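Home | Guides | Grippers | Safety | Contact

How to find out why the gripper drops cloth
Sep 29, 2020 – by the Treltlow workshop

In July our cell in Isstead began to lose its grip on fabric. The arm went down to the pile, closed, came up, and the cloth stayed behind or fell halfway to the bin. In one run of 100 picks we had 14 drops. These are the steps we followed, in the order I would do them again.

1. Stop the cell and lock the power before your hands go near the fingers. A finger that has lost its grip can still close on you. We release the air also, and wait until the gauge shows zero.

2. Look at the rubber pads. Clean them with a damp cloth and let them dry. Lint makes the rubber smooth, and then soft fabric slides out.

3. Check the screw at the top of each pad. Ours could be turned by hand – the pad was tilting under load.

4. Start again at slow speed with a mixed pile, and watch how the fabric sits against the pad before the arm lifts. 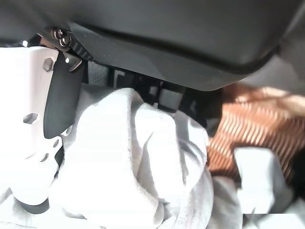 Sorensen wrote to us that on their line the pads were fine and the fault was in the closing signal, which came too early, so it is worth reading the log before any part is ordered.

We did this too. In the Vutmont controller, open the event list and compare the time of "closed" with the time of "lift". If lift comes first, add a short delay. We use 148 milliseconds.

5. Tighten the pad screw to the value in your manual, mark it with paint and repeat the 100 picks. We had one drop after this, from a very thin piece.

6. Write the result in the service book. We now check the screws every 1000 cycles.

If the drops continue after step 5, do not raise the closing force above the limit in the manual. Leave the cell locked and call your service contact.

Contact the workshop | © 2020 Treltlow | Back to top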